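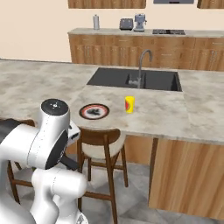 Radek Hrnčiar reckons the longest he ever held the floor was 66 minutes, and that he only meant to speak for ten. It was a motion on the night bus, he told me, and he'd got as far as the timetable when he noticed the clerk had stopped writing.

I'd gone to see him about the new rule. Mimerel district council wants to cap speeches at 11 minutes a member (it's unlimited now, which surprised me!) and Radek is the loudest voice against it, and probably the main cause of it too. I put that to him before I'd even got my coat off.

"Oh, completely," he said. "They've been nice enough not to put my name on it, but everyone knows. My own group leader calls it the Radek rule."

He's been in for the Lultora ward through three elections, the last of which he won by 111 votes, and he still does his casework by phone in the mornings. It rang twice while we talked. One was a man about a blocked drain on Rodari Road, and I have to say he got a good deal more than 11 minutes.

So why fight it? I've sat in that public gallery and there are evenings when I'd have voted for a cap of four.

"Because it won't hit me," he said. "I'll cope, I'll talk faster. It hits the new ones. You stand up for the first time, you're shaking, you lose your place, somebody heckles, and the light goes red. And then the budget goes through with three people having said anything about it."

The budget is what he kept coming back to. Last January's ran to 31 pages and came out the evening before the vote, and he thinks a bit of droning on was the only thing that got the Šimek playing fields taken out of the sale list. The leadership says that's rubbish and the fields were coming out anyway. I asked him who was right and he laughed and said he'd been too busy talking to find out.

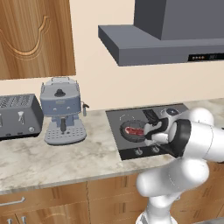 What he wants first is longer notice of budget papers, before any cap comes in.

He does have an offer on the table, to be fair to him. Keep the cap for ordinary motions, drop it for the budget and anything to do with selling land, and publish the papers a full week ahead. Two members from the other side have told him they could live with that, though he wouldn't give me their names and I did try.

And if he loses? "Then I'll ask for a recorded vote on every amendment," he said, "and there are a lot of amendments."

The rule goes to full council next month, at seven in the evening. Speeches on it are unlimited, so I'm taking sandwiches.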